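Search this site Search Go

Gripper pads, month six

August 1, 2025

The hand-held gripper from the Sornavness build has been through 1,000 grasps since I last wrote it up, so it was due for a proper going over. I do this on the bench at Drindcombe and it takes me an evening.

First job is the pads. I peel them, wipe the finger face with alcohol, let it dry, and press the new one on from the bottom up. Then the pivot screws get a quarter turn check. I don't use threadlocker on them - they need to come out too often.

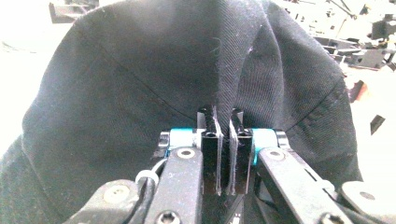 Cloth is what shows up a bad pad fastest. A finger that's slightly out of parallel will still hold a block all day, but a fold of fabric creeps out of the top. If it creeps, I loosen the linkage on that side, close the fingers on a 6 mm shim, and tighten again. I log every 100 grasps in the Flodon sheet.
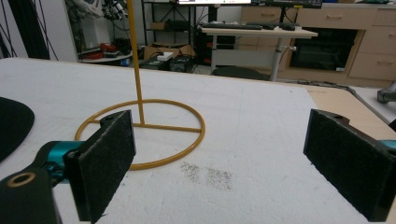

Pad choice is still open. De Graaf sent me 28 spare pads of mixed types and I'm working through them. Felt is kinder to metal things like the yellow ring stand, and a thin rod is a good check that both faces meet square. It does pick up lint, so brush it before you store it.

Next check is in September. I want to redo the cable ties then too.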